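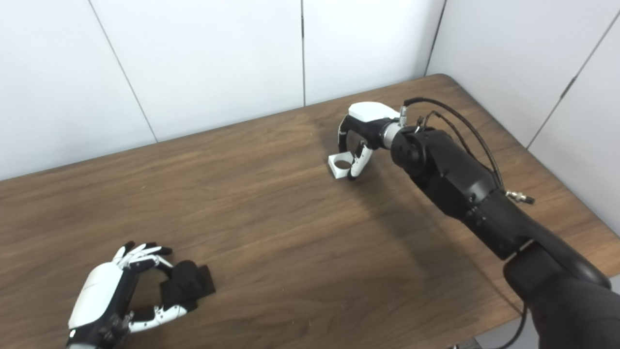 The dark lines on this brown wooden tabletop are called the grain.

Why Does Wood Have Lines in It?

Look closely at a wooden table, a chair or a floor. You will probably see lines running across it. Some are straight. Some bend and wave, and some make loops like the rings on a pond when you drop in a stone. These lines are the grain of the wood. To find out how they got there, we have to start with a living tree.

How a tree gets fatter

A tree grows in two ways. The tips of its branches and roots get longer, and the trunk gets thicker. The thickening happens just under the bark, in a layer so thin that you would need a microscope to see it well. This layer is called the cambium (say it "KAM-bee-um"). It makes new wood on its inner side and new bark on its outer side.

Because the new wood is always added at the outside of the old wood, the oldest part of a trunk is in the middle. If you carve your initials in a tree - please don't, it can hurt the tree - they will not move up as the tree grows taller. They will stay at the same height.

Light wood and dark wood

In places with a cold winter, a tree does not grow at the same speed all year. In spring there is often plenty of water, and the tree grows fast. The wood it makes then has large cells with thin walls, and in many trees it looks pale. This is called earlywood.

Later in the summer the tree slows down. The cells it makes are smaller and have thicker walls. They are packed closely together, so this wood often looks darker. This is called latewood. By the end of October, many trees in cold places have stopped making wood until the next spring.

One pale band and one dark band together make one year of growth. When a tree is cut down, you can see the bands as rings on the stump. Count the dark rings from the middle to the bark and you will know how old that part of the tree was. A stump with 20 dark rings came from a tree that had been growing there for 20 years or a little longer, as it takes a young tree some time to reach the height of the cut.

Some trees in hot, rainy places grow all year long. Their rings can be very faint, or there may be none that you can see.

What rings can tell us

Rings are not all the same width. In a good year, with enough rain and sunshine, a tree may make a wide ring. In a dry year the ring may be narrow. A tree can also make narrow rings when bigger trees around it take most of the light. A fire can leave a dark scar that later rings grow around.

Scientists who study tree rings are called dendrochronologists. It is a long word made from Greek words for "tree" and "time." They do not have to cut a tree down to do their work. They use a hollow drill to take out a piece of wood as thin as a pencil, and the rings show up on it as stripes. By matching patterns of wide and narrow rings from old trees and old buildings, they can learn about the weather long before anyone was writing it down.

From rings to lines

So how do round rings turn into lines on a table? It depends on how the wood is cut.

Think of a trunk as a lot of paper tubes, one inside another. If you slice straight across the tubes, you see circles. If you slice them the long way, right through the middle, you see straight lines. A board cut like this has straight grain.

Now think about slicing the long way again, but nearer to one side. A real trunk is never a perfect tube. It is narrower at the top and has small bends and bumps. The saw goes in and out of the rings at a slant, and the lines come out as curves and tall pointed arches. Woodworkers sometimes call these arches cathedrals, after the shape of church windows.

What is a knot?

A knot is the place where a branch joined the trunk. The branch starts small, and the trunk keeps getting thicker around it year after year. When the trunk is sawn into boards, the saw cuts through the buried part of the branch. It shows up as a round or oval spot, often darker than the wood around it. The grain bends past a knot on both sides, like water going around a rock.

Why the grain matters

Wood is made of tiny fibers, and most of them run up and down the tree. This makes wood much easier to split along the grain than across it. People who chop firewood stand the log on its end for this reason. People who make furniture think about it too. A chair leg is strongest when the grain runs from the top of the leg to the bottom.

Wood also changes size. It takes in water from damp air and swells a little, then shrinks when the air is dry. It moves much more across the grain than along it. A wooden door may stick in a damp summer and open easily in winter.

Try it: make a grain rubbing

You need a piece of bare wood with grain you can feel, a sheet of thin paper and a crayon with the wrapper taken off.

1. Ask an adult before you use any wood in the house.
2. Lay the paper on the wood and tape down the corners.
3. Rub the side of the crayon gently over the paper.
4. Try again on a different piece of wood and compare the two.

Words to know

Cambium: the thin layer under the bark where new wood is made.
Earlywood: wood made in spring, often pale.
Latewood: wood made later in the growing season, often dark.
Knot: the part of a branch left inside the trunk.

Written by Pallavi Chauhan. Checked by Caoimhe Mac Mathúna. Page updated 9/11/23.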